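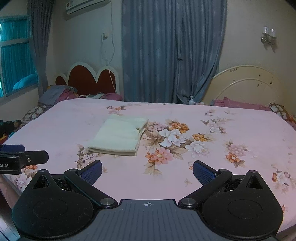
캠핑 트레일러를 겨울 동안 세워 두려면 물을 빼는 작업부터 해야 합니다. 배관에 남은 물이 얼면 연결 부위가 터지고, 봄에 물을 채우고 나서야 새는 곳을 알게 됩니다. 처음 하는 사람도 반나절이면 끝낼 수 있고, 특별한 공구도 별로 필요 없습니다. 다만 순서는 지키는 편이 좋습니다. 저는 항상 침구부터 치우고 시작합니다. 꽃다발 무늬가 들어간 연분홍 시트든 그 위에 개어 둔 크림색 수건이든, 천으로 된 것은 차 안에 두고 겨울을 나면 습기를 먹습니다. 침대 밑 수납함을 열어야 배관에 손이 닿는 모델도 많아서 침대를 비워 두면 일이 한결 편합니다.

공유 91 · 댓글 7

준비물

- 배관용 부동액(RV용, 프로필렌글리콜 계열) 두 통
- 온수기 배수 플러그에 맞는 소켓 렌치
- 펌프 흡입구에 끼우는 짧은 호스
- 양동이와 걸레
- 고무장갑
- 새 나사산 테이프

부동액은 반드시 식수 배관에 쓸 수 있다고 표시된 제품을 사야 합니다. 자동차 냉각수용 에틸렌글리콜은 독성이 있어 절대 쓰면 안 됩니다. 색이 비슷한 제품도 있으니 라벨을 읽고 고르세요.

1단계. 전원과 가스 끄기

온수기의 전기 스위치와 가스 밸브를 모두 끕니다. 물이 없는 상태에서 전기 히터가 켜지면 금방 타 버립니다. 저는 스위치에 마스킹 테이프를 붙여 둡니다. 끄고 나서 바로 다음 단계로 가지 말고 온수기가 완전히 식을 때까지 기다립니다. 전날 저녁에 꺼 두고 아침에 시작하면 기다릴 필요가 없습니다.

2단계. 오수 탱크 비우기

지정된 덤프 스테이션에서 흑수 탱크를 먼저, 회수 탱크를 나중에 비웁니다. 이 순서로 하면 회수가 호스를 한 번 씻어 줍니다. 탱크 세척 노즐이 있으면 맑은 물이 나올 때까지 돌리고, 없으면 변기로 물을 몇 번 부어 내립니다. 밸브는 잠그기 전에 윤활제를 조금 발라 둡니다.

3단계. 청수 탱크와 배관의 물 빼기

청수 탱크 배수 밸브를 열고, 실내 수도꼭지를 냉수와 온수 모두 엽니다. 샤워기와 외부 샤워기도 잊지 마세요. 차체 바닥 쪽에 저지대 배수 밸브가 두 개 있는데, 보통 빨간색이 온수이고 파란색이 냉수입니다. 제 차는 Dengate 트레일러로 두 밸브가 바퀴 뒤쪽에 있지만, Eltorska 모델은 출입문 아래에 있습니다. 찾지 못하겠으면 설명서의 배관도를 봅니다.

물이 거의 빠지면 펌프를 잠깐 켜서 안에 남은 물을 밀어냅니다. 물이 안 나오는데도 계속 돌리면 펌프가 상하니 바로 끕니다.

4단계. 온수기 비우기

안전밸브를 열어 압력을 뺀 다음 배수 플러그를 풉니다. 압력이 남아 있을 때 풀면 플러그가 튀어나올 수 있으므로 얼굴을 가까이 대지 마세요. 마그네슘 봉이 달린 플러그라면 이때 상태를 확인합니다. 봉이 70퍼센트 넘게 닳았으면 봄까지 미루지 말고 새것을 주문해 두세요. 바닥에 쌓인 석회는 세척용 노즐로 헹궈 냅니다.

5단계. 온수기 우회하기

온수기 뒤쪽의 우회 밸브를 돌립니다. 이 단계를 빼먹으면 부동액이 온수기를 채우느라 여러 통이 그냥 들어갑니다. 밸브가 하나인 차도 있고 세 개인 차도 있습니다. 세 개짜리는 냉수 입구와 온수 출구를 잠그고 가운데 연결관을 엽니다. 정수 필터가 있으면 카트리지를 빼고 빈 통만 다시 끼웁니다.

6단계. 부동액 넣기

열어 둔 수도꼭지와 배수 밸브를 모두 잠급니다. 펌프 흡입구에 짧은 호스를 연결하고 반대쪽 끝을 부동액 통에 담급니다. 저는 Zurkik 호스 키트를 쓰는데 나사 규격만 맞으면 무엇이든 됩니다. 펌프를 켜고 가장 가까운 수도꼭지부터 하나씩 엽니다. 분홍색 액이 고르게 나오면 잠그고 다음으로 넘어갑니다. 냉수와 온수를 따로 해야 합니다. 변기도 분홍색이 보일 때까지 내리고, 외부 샤워기도 똑같이 합니다.

끝나면 펌프를 끄고 수도꼭지를 하나 열어 압력을 뺍니다. 싱크대와 샤워실 배수구에는 부동액을 한 컵씩 부어 트랩을 채웁니다. 외부 급수구는 체크밸브를 살짝 눌러 분홍색이 비치는지 보면 됩니다. 이때 액이 튈 수 있으니 옆으로 비켜서세요.

7단계. 마무리

냉장고는 비우고 문을 조금 열어 둡니다. 매트리스는 벽에서 떼어 세워 두면 밑면에 곰팡이가 덜 생깁니다. 배터리는 분리해서 실내에 보관하고 한 달에 한 번 전압을 잽니다. 지붕 환기구 틈과 창틀 실리콘도 이때 봐 두세요. 온수기 플러그는 새 테이프를 감아 손으로만 가볍게 끼워 둡니다.

비용

작년 11월에 Mulligan 정비소에 물어보니 같은 작업의 공임이 차 크기에 따라 최대 354달러였습니다. 직접 하면 부동액과 테이프 값만 듭니다. 슬라이드아웃이 있거나 세탁기가 달린 차는 손볼 곳이 늘어나니 첫해에는 맡기고 옆에서 지켜보는 방법도 있습니다. 세탁기와 제빙기는 제조사마다 절차가 달라 이 글에서는 다루지 않습니다.

글: Fionnuala Daly

댓글 7 · 공유 91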